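Measuring the release point in hand-held gripper demonstrations with soft objects

Asked by Vitalii Kovalchuk in Data collection and methods

Hello to all. I am trying to repeat the result from the Tarurell report on soft objects, and I have a problem with the labels. The report says that a policy trained on hand-held gripper demonstrations places a cushion better if the moment of release is labelled by a person and is not taken from the jaw width. I recorded 40 demonstrations with a pillow and a pink seat, and I labelled all of them by eye from the wrist camera.

With a hard object the jaw width is enough, because it jumps when the fingers open. With a pillow the fabric stays between the pads for some time, so the width changes slowly and I cannot find one clear moment. My own labels, made two times in July, differ by up to 12 frames for the same recording.

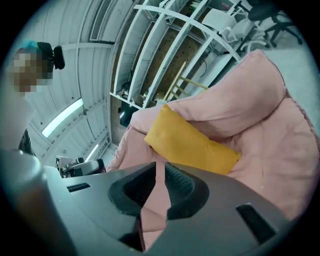 Wrist view, yellow pillow on the pink seat

In views like this one I can see the pads and the corner of the pillow close to the gripper, but I am not able to say from one picture if there was contact a moment before. How do you decide it? And is a difference of 12 frames a real problem for training, or am I too strict?

Vitalii Kovalchuk

wurura_lab

We had the same trouble. What worked for us was to stop looking for one frame. We label two: the last frame where we are sure the cushion is held, and the first frame where we are sure it is free. Everything between gets a soft value that goes from one to zero. It is slower to label, but two people agree much more easily on the two ends than on the middle.

Please also check your clocks. If the wrist camera and the head camera are not synchronized you can lose 5 frames before you even start labelling. We show a blinking light to both cameras at the start of each recording and line them up by that.

About the 12 frames: it depends on your action chunk. We predict 16 steps at once, so an error of 12 is most of the chunk and I would not accept it. If your chunk is much longer it will probably hurt less, but I have not tested this.

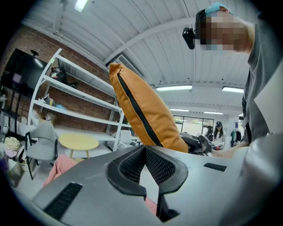

Page last changed: 28/11/2025

The tilt of the cushion matters too. When it stands on a corner in front of the jaws, it covers a lot of the room behind it, and the wrist view alone gives the labeller very little to judge the height. For these recordings we open the head camera view next to it and label with both on the screen. I would mark such cases in a separate column, so you can train once with them and once without them and compare.

Eichhorn

just use the jaw width with a threshold, works fine for me. mine was foam blocks though, not pillows

Vitalii Kovalchuk

Thank you both. @wurura_lab, I relabelled the first 16 recordings with two frames as you wrote, and now my two passes agree much better at the "held" end. The "free" end is still difficult when the fabric folds around the pad - do you count it as free if only the cover is touching?

@Eichhorn, I tried three thresholds before I asked. With the pillow each of them gave a different answer, so I think foam is a kinder material.

wurura_lab

Yes, we count it as free if the cushion stays in its place when the hand moves away. You have to play the recording forward a little to see it. Write the rule at the top of your label sheet, otherwise you will change your mind by the end of it, as I did. The sheet we use came from the Imden group and it has a column for "cover only", which I leave in even when it is empty.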